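16 April, drawer task, simulation

Reran the drawer chore with the Trernley settings. Of 12 tries, the left gripper got a handle in 5, and most misses were short of the pull.

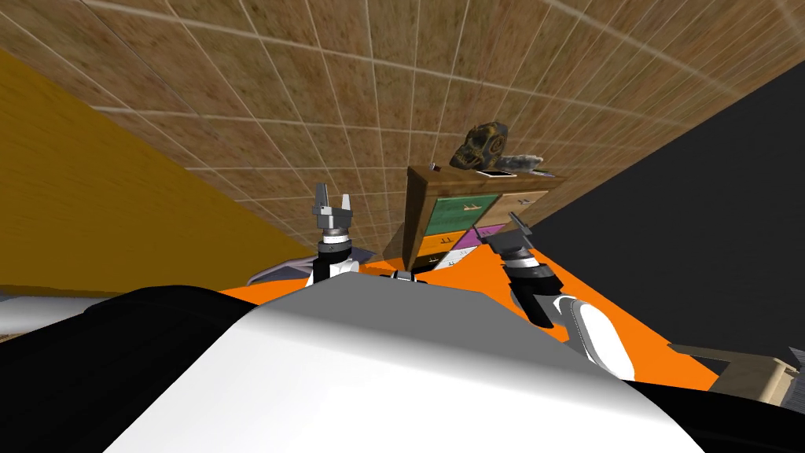 Syafiqah Hutapea, simulation and testing

The dresser has small metal pulls, and I think they are the hard part. Clutter on top stays in for now – a person tidying a room would have to work around it too. Not ready for a real bedroom. Next: slower approach, same room, seed 1708. Ask Vondell about grip force limits.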